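Can a machine clear the table yet?

I have been keeping notes on household manipulation since September, mostly on the dull end of it: cups, cutlery, things left out after a meal. The mug is my usual yardstick. It is rigid, it has a handle, and every simulator ships with one.
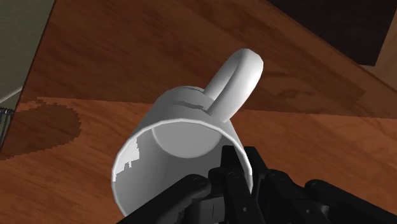
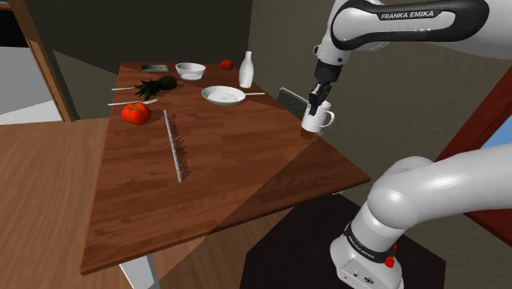 A Franka arm and a white mug, in simulation.

Putting fingers inside a mug is a perfectly sound way to hold it. The wall is thin, the contact is predictable and the handle can be ignored. The trouble starts when the same policy meets a full mug, and none of the benchmarks I follow put liquid in theirs.

Simulated trials are cheap. The last batch I ran on the Raju task set came to 3,405 attempts, of which 3,000 were mugs and the rest plates and forks. Success on mugs was 67 per cent, counting only those set down upright within the time limit. Forks were far worse – a flat object on a flat surface leaves a parallel gripper very little to close on.

The Nurkham people report better figures, but they start each trial with a bare table and one object. A real table has a grater next to the cup and a knife hanging over the edge. Clutter cost me more than lighting or surface texture did.

For shop-floor work I would already say yes, with fixtures. For a kitchen, no. My 2 remaining jobs are to rerun the plates with the Sakardale grasp planner and to find out why the wrist keeps hitting its joint limit on the far side of the table.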